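Gukier bench trial finds little between two hand-held gripper designs

CLINAVCOMBE - Gukier has finished its first comparison of the Kiani and Lollia hand-held grippers and will not be naming a winner. Both makers promise cleaner grasps on flat, thin items. After 2746 attempts, we have our doubts about both claims.

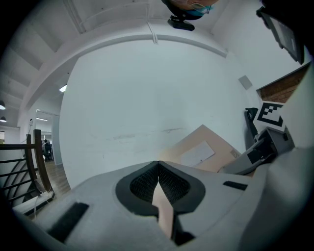

Over the top of a hand-held gripper, with its mesh-textured pads at the centre.

Operators were asked to pick up and turn sheets, cards and folders on a plain table. The gap in success rates was 6 per cent, and it changed sides when we swapped the operators over. We would not spend money on a gap like that.

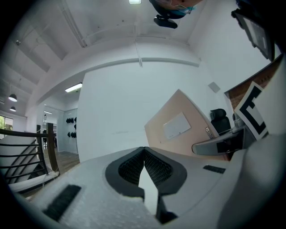

Textured pads between the gripper fingers, seen in wide angle.

Camera placement gets a lot of space in both brochures. The fisheye view takes in most of a room, which looks impressive in a demonstration. Whether it helps anyone judge the last few millimetres above a sheet of paper is another matter, and our logs don't settle it.
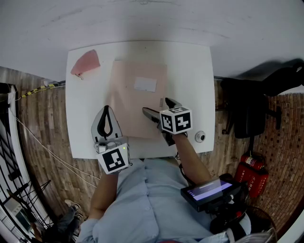

Aslı Başaran
Trials Manager, Gukier

Two-handed work was harder to score than we'd planned for. Some operators parked one gripper on the table and did everything with the other - fair enough, but it tells us more about habit than hardware. We've kept those runs in the results and flagged them.

Finger shape may matter more than either maker lets on. It was left out of this round's scoring and goes into the next, due in September.

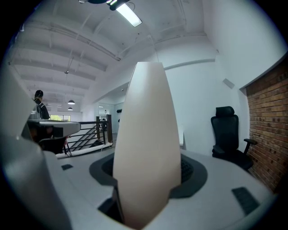
One early reader of the results wrote that 12 operators was too few to say anything useful about comfort, and that "a tie on paper can still be a sore wrist by Wednesday". We agree on the first point. Comfort scores have been pulled from the summary until more people have been through the trial.

The full results table is available on request from Gukier's Clinavcombe office.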